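Verngate Household Food Diary: Data Card

Release 3. Maintained by the Kuston Centre for Diet Records.

Summary

The Verngate Household Food Diary is a written record of fruit and vegetables bought, eaten and thrown away in private homes. It holds 1,987 diary entries from 73 households in the towns of Verngate and Skokstead. The entries were made on paper by one adult in each home and typed up by staff of the Centre. The release is text and numbers only.

Contents

entries.csv: one row for each diary entry
households.csv: one row for each home, with size of household, type of dwelling and whether pets are kept
items.csv: the list of food names used in coding
notes.txt: free remarks written in the margins of the diaries, with names and addresses removed

Each row in entries.csv gives the household code, the week of the diary, the food name, the amount in grams, the place of purchase and the outcome. The outcome is one of: eaten raw, cooked, given away, fed to animals, thrown away, not stated.

Coding of fruit names

Diary keepers used their own words. Where the variety was given it has been kept in the column name_written. The column name_coded holds the nearest general name from items.csv. Small citrus fruits are coded together as "soft citrus" unless the diary keeper made a clear distinction. Lemons are coded apart. Apples are coded as "apple, green", "apple, red" or "apple, other" by the colour written in the diary.

Fruit kept in bowls or on plates in living areas is marked "out" in the column storage. Fruit kept in a refrigerator is marked "cold". Other places, such as sheds and window sills, are marked "other" and the diary keeper's words are copied into notes.txt.

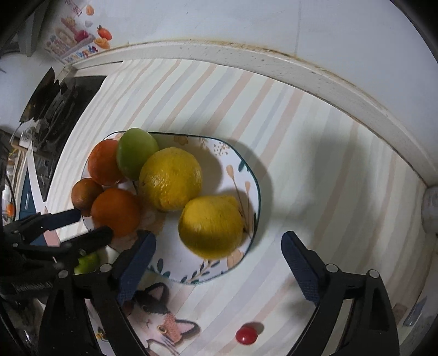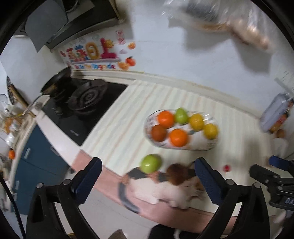 Fruit on a patterned plate (first picture); a green apple and a cat (second picture).

Known limits

Amounts were weighed in some homes and judged by eye in others. The column weighed shows which method was used. Users should not mix the two when working out totals.

Meals eaten away from home are not covered. Homes with children under school age are few, and the data should not be used to describe that group. Entries in the third week of each diary are shorter than those in the first, and a fall in recorded amounts should not be read as a fall in eating.

Changes in this release

The Skokstead entries for October have been typed again from the paper originals. Duplicate rows have been removed. The Kinyua food list has replaced the earlier coding list, and old codes are kept in the column code_old.

Terms of use

The data may be used for teaching and research. Users must not try to identify any household. Published work should name the Verngate Household Food Diary and give the release number. Errors should be reported to the Centre in writing, with the household code and row number.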